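Ticket 3854: Label printer on packing bench prints one label, then sulks
Status: Closed (reluctantly)
Opened by: Tyson Lapointe
Assigned to: Chaminda Kumarasinghe

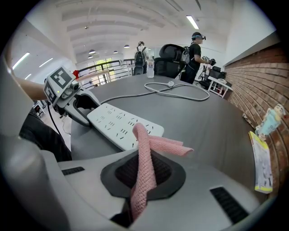 The printer is a Varik thermal, bought used, connected over USB to the little Etis box that runs our order software. It prints the first label of the day beautifully. The second label sits in the queue marked "Printing" until I restart something, and it doesn't seem to care what. I have restarted the printer, the Etis box, the router and once, out of spite, the radio. I've read the pinned post on power problems and I know what you're going to ask, so yes, there is a power strip on the table, with the two loose ends of a pink braided strip draped over the top of it. The printer has been tried on that strip and straight into the wall. Same sulk both ways.

What I get in the Derkach print log is this, every time:

job 1 accepted
job 1 complete
job 2 accepted
job 2 waiting for device (3445)
job 2 waiting for device (3445)
job 2 waiting for device (3445)

It will go on like that until lunch. I looked up 3445 in the manual. The manual says "Device is waiting."

Tried so far:
New USB cable
Old USB cable, in case it was missed
Other USB port
Driver removed and reinstalled
Different roll of labels
Cleaning the print head with the alcohol pen

Comment, Chaminda Kumarasinghe
Thanks for the thorough list, and for sparing me the power question. Two things. Which driver version are you on, and does the test page from the printer's own button work more than once in a row?

Comment, Tyson Lapointe
Driver is 291. The button works as many times as I care to press it, and I cared to press it quite a lot. I now own a small collection of test pages in case anyone needs to know what the letter H looks like.

Comment, Chaminda Kumarasinghe
Good, then the printer itself can feed and cut without help. 291 is the current one, so leave it alone. Please open the port settings on the Etis box and tell me whether "Enable two-way status" is checked. Also tell me the label size set in the driver and the label size set in Derkach. I mean both places.

Comment, Tyson Lapointe
Two-way status is checked. I unchecked it, printed two labels, felt like a genius, and then the third one hung. So that's progress, if you only ever ship two parcels.

Label size in the driver is 4 x 6. Label size in Derkach is also 4 x 6. I checked both places, as instructed, and then went back and checked them again because you used the word "both" in a tone.

Comment, Chaminda Kumarasinghe
No tone intended. Put two-way status back on, please. Now look under Media in the driver, not the size but the type. Continuous, gap or black mark?

Comment, Tyson Lapointe
Continuous.

The labels have gaps. I can see the gaps from here. I have been peeling labels off those gaps since April.

Comment, Chaminda Kumarasinghe
There we go. On "continuous" the driver never tells the printer to look for the next gap, so after a label it stops somewhere that makes no sense to it and reports that it isn't ready. The button test uses the printer's own stored setting, so it never complained. Set the type to gap, apply, turn the printer off, hold the feed button while turning it back on, and let go when the light blinks. It will spit out a few blanks while it measures. Let it.

Comment, Tyson Lapointe
It spat out 3 blanks, thought about it, and has now printed the whole of Monday's backlog without stopping. The Kesine order is finally labeled, and they can stop sending me those very polite emails.

One question before you close this. The setting was right when I bought the thing, I'm nearly sure of it. What changed it?

Comment, Chaminda Kumarasinghe
Reinstalling the driver puts it back to continuous. Had you reinstalled it before the trouble started?

Comment, Tyson Lapointe
I had reinstalled it because it was running a bit slow.

Please close the ticket.

Comment, Chaminda Kumarasinghe
Closed. Cause recorded as "media type reset after driver reinstall." Export your settings from the Tools tab now and save the file somewhere other than the desktop.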